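About Jitstead
By Rakiya Yusuf, September
2 min read

We fix laptops and tablets from one room in Pasidden, and we don't believe most of what gets said in our trade. "Any fault, any model, same day" is an easy thing to print on a window.

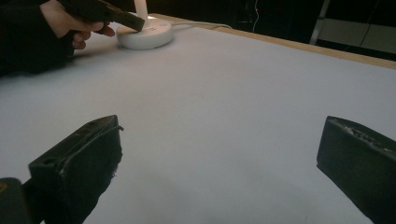
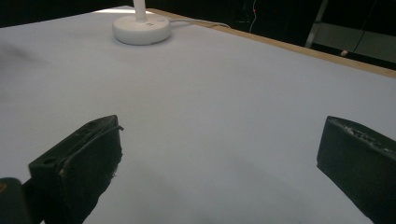

Jitstead was started by Jasmina Živković after 12 years at a bigger shop, where she watched a lot of people pay for new boards they may not have needed. Her rule was that the customer sees the machine opened, on a pale tabletop under decent light. A white desk lamp costs very little, and we still visit shops that would sooner take your laptop behind a curtain. Make of that what you like. We charge $50 to look, and if we think the repair is a waste of your money we say so and you take the thing home.

We're doubtful about a few other things as well. "Lifetime" warranties, for one – whose lifetime? Ours is 18 months on parts we supply, in writing, and it doesn't cover drops or coffee. Battery "recalibration" is another. We've been asked for it plenty and have yet to see it bring back a worn-out cell.

Water damage we take on with no promises. Data recovery goes to Solberg, who have the equipment for it, and their quote is passed on to you with nothing added.

We keep up to 74 common screens and keyboards on hand. Anything else has to be ordered, and we won't guess at a delivery date to get you to leave a deposit.

Last updated: September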